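La línea de Jia

La línea de nivelación de Jia tiene 24 clavos. Empieza en el estribo norte del puente de Clisteditz, sigue la margen izquierda del Minau y termina en el atrio de la iglesia de Jia, en un clavo de latón que figura en las libretas con el número 1204. Los demás llevan números correlativos hacia atrás, salvo uno que fue repuesto tras unas obras de saneamiento y conserva el número antiguo seguido de una letra.

Shuzhen Zheng recibió el encargo en abril. El contrato lo firmaba Trustbridge, la aseguradora que cubría los daños en las viviendas de la ribera, y pedía una nivelación geométrica de ida y vuelta, con error de cierre declarado y comparación con la campaña anterior. La campaña anterior tenía su firma. En aquel entonces llevaba la libreta otra persona y ella leía el nivel.

El método no admite mucha literatura. Se coloca el nivel entre dos miras, se lee la de atrás, se lee la de delante, se restan. Se avanza. Las distancias a ambas miras deben ser iguales para que el error de colimación se anule, y la visual no debe pasar a menos de medio metro del suelo, donde el aire caliente desvía la lectura. Zheng medía las distancias a pasos. Después comprobaba con los hilos del retículo y casi nunca tenía que mover el trípode.

El primer día hizo los seis clavos del tramo urbano. La ida y la vuelta cerraron con ocho décimas de milímetro. Anotó la presión y el estado del cielo, y anotó que en el portal del clavo repuesto había un felpudo que hubo que levantar y volver a dejar como estaba.

El portamiras era un muchacho de Jia que sabía estar quieto. Le habían contado que el pueblo se hundía y preguntó si era verdad. Ella le contestó que hundirse es un verbo que necesita una referencia. El muchacho sostuvo la mira vertical hasta que la burbuja se centró y no volvió a preguntar hasta la hora de comer.

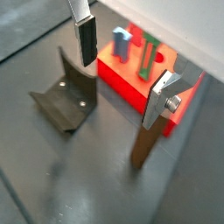

Bloque rojo sobre superficie gris.

A partir del clavo octavo el terreno cambia. Las gravas del Minau dejan paso a un limo orgánico que en los sondeos antiguos aparece con el nombre de fango azul, aunque tiene color de café con leche. El limo pierde volumen cuando baja el nivel freático. Esto se sabe desde que se abrieron los pozos de riego, y los informes posteriores lo repiten con distintos coeficientes.

Los descensos acumulados crecían con regularidad: cuatro milímetros, siete, once, diecinueve. Zheng los iba calculando por la noche en la pensión, a lápiz, antes de meterlos en la hoja de cálculo. La dueña le había puesto un flexo y una mesa demasiado baja. Con el flexo encendido se oía el transformador.

En el clavo 1204 la diferencia fue de 110 milímetros.

Repitió el tramo. Salió a las seis y media, con el aire todavía estable, y acortó las visuales a veinte metros. La diferencia fue de ciento nueve con siete. Cambió las miras entre sí para descartar un error de cero y volvió a salir lo mismo, con una décima de más. Entre el clavo anterior y el atrio hay 300 metros de calle pavimentada, sin una grieta transversal. Un descenso de once centímetros en esa distancia tendría que haber abierto el muro de la iglesia, y el muro estaba enlucido, seco y entero.

Quedaban dos hipótesis. Una, que la cota de la campaña anterior estuviera mal. Otra, que el clavo ya no fuera el mismo clavo.

Examinó el clavo. Era de latón, de cabeza semiesférica, con el número grabado a punzón. El cuatro tenía el trazo vertical ligeramente torcido, como en la fotografía de la reseña. El mortero alrededor parecía viejo. Pasó la uña por la junta y no se desprendió nada.

Pidió entonces las libretas originales, que se conservaban en el sótano del servicio comarcal de aguas de Clisteditz. Se las subieron en una caja de cartón con la tapa rota. La libreta correspondiente al tramo final tenía las tapas verdes y estaba escrita con la letra de Fengying Yan – pequeña, vertical, los sietes con barra. En la última página, la lectura de la mira de delante era 1,473. Debajo del 4 había una raspadura.

Raspar una libreta de campo está prohibido en cualquier manual. Las lecturas equivocadas se tachan con una línea, de modo que el número siga siendo legible, y se escribe al lado la correcta. Yan conocía la norma y la había enseñado a otros. En ninguna otra página de las libretas verdes había raspaduras.

Zheng miró la hoja al trasluz. El papel estaba más fino en un óvalo de tres milímetros. Si la cifra original hubiera sido un cinco y todo lo demás igual, la cota del atrio bajaría diez centímetros y el descenso quedaría en uno. Uno era coherente con el muro. Era también menos que el umbral de indemnización.

Calculó las dos versiones completas, con sus compensaciones, y las imprimió. Después calculó lo que suponía cada una para las once viviendas del atrio. Esto último no estaba en el contrato.

Recordaba aquella jornada de manera incompleta. Había leído en voz alta, como se hace siempre, cifra por cifra. Uno, cuatro, siete, tres. O uno, cinco, siete, tres. El viento venía del río, Yan repetía la lectura para confirmarla y ella decía sí sin apartar el ojo del ocular. Que hubiera dicho sí no probaba nada, porque decía sí a todas.

Buscó el número de teléfono en una agenda antigua. Lo marcó a las nueve de la noche, una hora que le pareció correcta para llamar a alguien después de tanto tiempo. Expuso el caso en el orden en que lo habría expuesto en un informe: situación de la línea, instrumental, cierre, anomalía, estado de la libreta. Dio el número de página. Luego esperó con el lápiz en la mano. 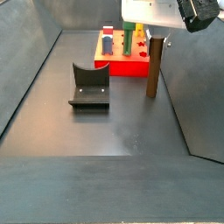 Fengying Yan dijo que la raspadura era suya y que la había hecho esa misma tarde, en el coche, con la cuchilla de afilar los lápices. Dijo que había apuntado un cinco, que luego había dudado, y que al repasar de memoria oía un cuatro. Añadió que durante bastante tiempo había seguido oyendo un cuatro y que ahora, si se lo preguntaban, ya no oía nada. Quiso saber cuánto salía la vuelta.

Zheng respondió que la vuelta de ese tramo se había suspendido por lluvia. Constaba en observaciones.

Yan dijo que era cierto, que había llovido, y preguntó si seguía la panadería de la calle del atrio. Seguía. Hablaron unos minutos de la panadería y de una rodilla que le habían operado. Antes de colgar, Yan dijo que escribiera lo que tuviera que escribir y que pusiera su nombre entero, con el cargo que tenía entonces.

El informe ocupó diecinueve páginas sin anexos. En el apartado de resultados, Zheng dio la cota actual del clavo 1204 con su desviación típica. En el de comparación escribió que la cota anterior no era utilizable, por proceder de una lectura alterada en la libreta y carecer de nivelación de vuelta. Citó la conversación telefónica con la hora. Puso el nombre de Yan y, en la línea siguiente, el suyo, en calidad de observadora que había dado la lectura.

Trustbridge contestó por correo electrónico. Agradecía el trabajo y solicitaba que se le confirmara, a efectos de expediente, si el descenso del atrio era superior o inferior a cincuenta milímetros. Zheng confirmó que no se conocía. A la semana siguiente llegó la misma pregunta desde otra dirección de la empresa, con un formulario de dos casillas. Lo devolvió firmado y con las dos casillas vacías.

Propuso una nueva campaña a doce meses, con testigos de yeso en el muro y un piezómetro junto al pozo más cercano. Los testigos se pusieron. El piezómetro quedó pendiente de presupuesto.

El último día en Jia fue a recoger una plomada que había dejado en la sacristía. El muchacho estaba sentado en el escalón del atrio y le preguntó otra vez si el pueblo se hundía. Ella sacó la libreta, le leyó la cota del clavo hasta la décima de milímetro y se la hizo repetir. El muchacho la repitió bien. Zheng dijo sí y bajó hacia el coche con el trípode al hombro.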